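Sorting Things into Boxes
A page for young readers, by Simin Jalali

Do you have a drawer at home where everything lives together? Old cards, a key, one sock, a pencil without a point? When you want one small thing from this drawer, you must look through all of it. Sorting helps us with this problem.

To sort means to put things into groups. Every group has a rule. The rule can be very simple, for example "all the red blocks go here." If two people know the same rule, they can both tidy the same table and they will not disagree.

What do you need?
You need a flat table, some things to sort, and a few boxes without lids. It is good when every box has its own color. A color is quick to see, also for small children who cannot read yet. A red box and a green box next to each other are easy to tell apart, even from the other side of the room.

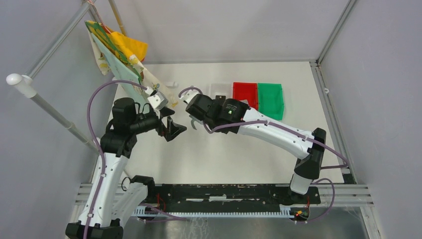 First, make some space
Before you sort, look at what else is on your table. Maybe there are drinks, papers and a keyboard. Drinks should stand away from the things you want to keep dry. Flat things, like folders or thin sheets, can stand up on their side. Then they need less room, and you can pull out one without lifting the others.
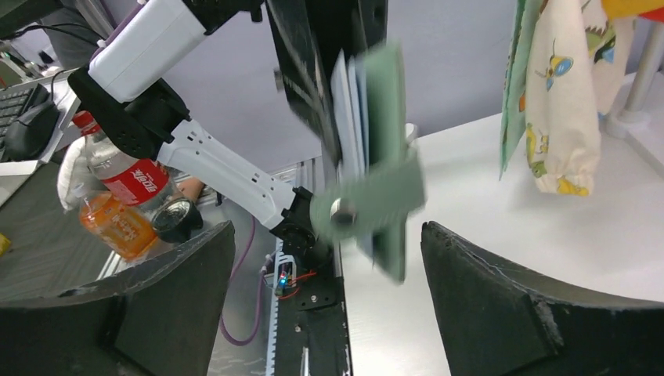
Bottles of cola and orange juice, with a keyboard and a mouse further back.

Now choose your rule
Let us take cards. Many families have a lot of them: library cards, bus cards, bank cards, cards from shops. They have almost the same size and shape, so the shape will not help us very much. What is different? The color is different, and also what the card is for.

A rule for cards can be "dark cards in one box, gold cards in another box." You can also say "cards we use every day" and "cards we use only sometimes." Both rules are right. But use only one rule at a time, or the same card will belong in two places!

Please ask a grown-up before you touch a bank card. Many bank cards have a chip, a little piece of metal which you can see on the front. It must stay clean and without scratches.

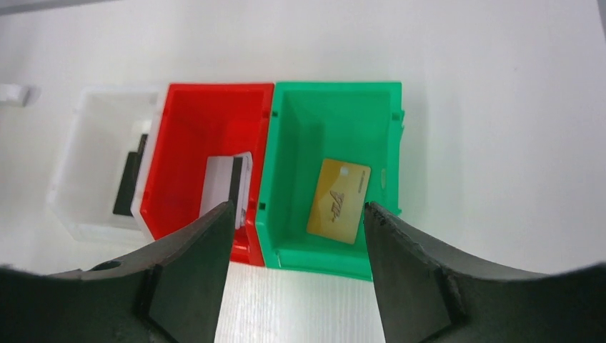 Three open boxes: a black card in the white one, a gold card in the green one.

Why can we see through some boxes?
Some plastic lets a part of the light pass. We call it translucent. Through a translucent wall you can see that something dark is inside, but you cannot see it sharply. Clear plastic, like in many bottles, lets more light pass.

Shiny things play with light in another way. Put a shiny black card under a lamp and tilt it slowly.
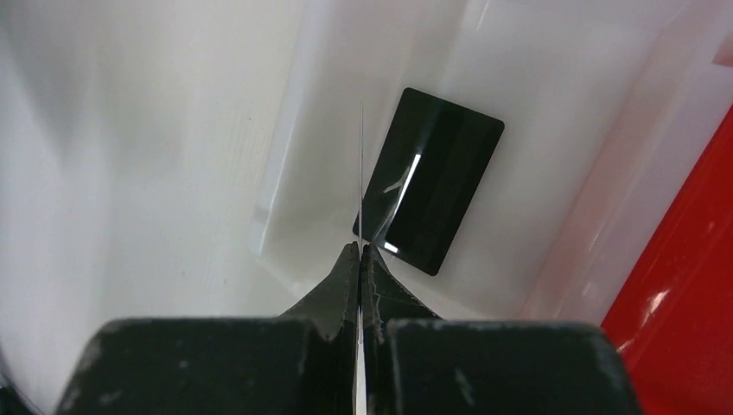

The white stripes on such a card are not painted. They are light which comes back from the smooth surface to your eye, and we call this a reflection. When you move your head, the stripes move too. Try the same with a piece of black paper. Paper is rougher and sends the light in many directions, so you will not find a bright stripe.

Try it at home
Take ten small things and two boxes. Sort the things by color. Then empty the boxes and sort again, now by what they are made of. Which things changed their box? Let a friend look into the boxes and guess your rule.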